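August, Friday catch-up
Minutes typed up by whoever had the laptop (me again)
5 min read

We got going at ten past two, which for us is early. I've written these the way I remember the talk going, so if I've got you down as saying something daft, shout before the next one and I'll change it.

Last time's actions. The Flondar drive has been cleared and we've got room again. The labelling guide still isn't finished. That one's mine, and it's carried over for the third time, sorry all.

Main item was the pruning result, so I'll put down what I showed. We had 2057 handheld gripper demonstrations in the Petridis set going in. I ran the new filter over the lot, the one that scores each demonstration by how well the wrist view can be tracked from start to finish, and it threw out 759. That's a big chunk and there was a bit of a gasp! But the policy trained on what was left did better on the cloth task than the one trained on everything: 93 per cent of the trial runs finished, and the full set never got near that. I was really pleased with this and probably said so too many times.

I then went through what the filter likes and doesn't like. It likes tables with plenty going on, because the tracker needs corners and edges to hold on to, and a printed cloth or mat is a gift to it. It's much less keen on big blank areas, bright walls especially, and it struggles when something large and dark sits close to the lens and blots out half the view. People being in shot doesn't seem to matter much so long as they keep fairly still.

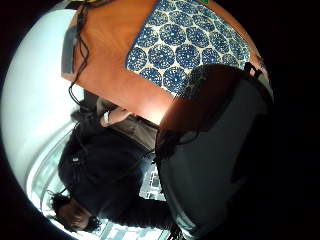

Somebody asked whether the filter was simply picking the easy tables, in which case the better score would only mean we'd trained on easy tables and tested on an easy table. They said they'd want to see it on a plain desk with nothing printed on it before they believed a word, and that the 759 ought to be looked at by hand, or a decent slice of them anyway, before anyone deleted anything.

Fair enough, and I said so. I hadn't split the test by type of table. The trials were all done on the Gonix arm in the corner with the same cloth, which in hindsight was lazy of me. We agreed nothing gets deleted. The rejected demonstrations go in their own folder with their scores kept alongside, and I'll pull out a sample for us to watch together (bring biscuits, it's dull work).

There was a long chat after that about whether the threshold is any good. I'd picked it by eye. I drew a line where the scores seemed to drop off and it happened to work, and that's really all the method there was. It was suggested we try two other settings, one softer and one harsher, and train on each. That's a few more nights on the machine but it would tell us if the gain is real or if I got lucky with one cut. I'm doing this first, ahead of the plain desk test, as it needs no new recording.

We also argued a bit over the round lens. One view was that we should crop the black border off before scoring, as the tracker wastes effort near the rim where everything bends. The other was that the rim is where the useful stuff shows up when the hand turns, and if we crop it we lose the edge of the desk just when we need it. I'm in the second camp. 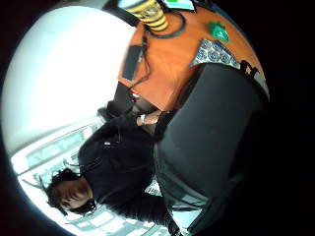

My reasoning, for the record, is that when the wrist rolls a long way over, the middle of the view can fill up with something that tells you nothing, and then the only bits worth tracking are pushed out towards the edge. Stretched or not, they're still the same things on the same desk. The crop people weren't convinced. We'll run it both ways on a small batch and stop arguing.

Dikik, quickly. The new build of the scoring script is slower than the old one and we don't know why. It's fine for an overnight run but annoying if you're checking one recording. Left open. If anyone has an afternoon going spare, the slow part looks to be in loading the clips, but that's a guess.

Writing it up: we were split on whether there's enough here for a short paper. My feeling is yes if the threshold tests hold up, and no if they don't. Parked till we've got those.

Actions
Me: two more threshold settings, train on both, report back.
Me: sample of rejected demonstrations for group viewing.
Me: labelling guide (I know).
All: plain desk recordings, nothing printed on the surface, usual pick and fold.
All: crop and no-crop comparison, small batch only.
Open: Dikik slowdown.

Any other business. The spare gripper's strap has gone again and wants replacing. The room's double booked next time so we may start at three.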